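Search this site Search Go

From the Granesside Neighbors newsletter, 29 May 2021

Clearing out, one drawer at a time

When my aunt Mai moved from Granesside to a small apartment over in Bremville this February, I offered to help her sort through the house, and I pictured a weekend of it, maybe two. Well! She had lived there for over 70 years, and she is a person who keeps string. 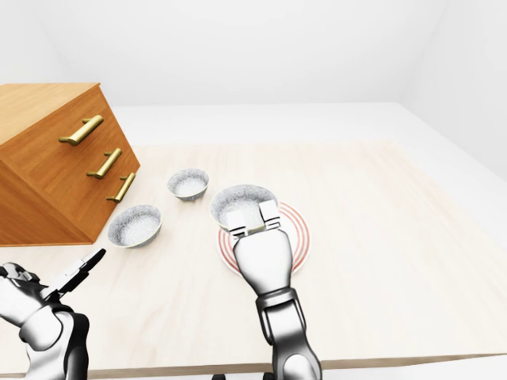 We started with the letters, which was a mistake (a lovely one), because of course we sat down and read them. Svenja Wallner from the library stopped by with boxes and a thermos, and she gave us the best advice of the whole spring: do the linens first, the kitchen next, and save anything with handwriting on it for the very end, when you've already gotten good at letting go. Mai kept her recipe cards, her mother's buttons and a seed catalog she swears she still orders from.

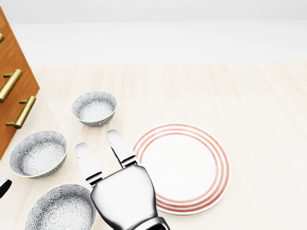
Tabletop with a robotic hand, two white fingers raised.

If you're facing a job like this yourself, the library is happy to lend boxes, and Ehsan Karimi will pick up good used blankets and dishes if you leave him a note at the front desk. Please wrap the dishes!

Comments

Rosebush: We did my dad's place in Drandar last year and I still have the buttons too.

Porchlight: Does Ehsan take curtains?

Old Mill Lane: Give Mai our love, we miss her on the block.

Contact the newsletter | © 2021 Granesside Neighbors | Back to top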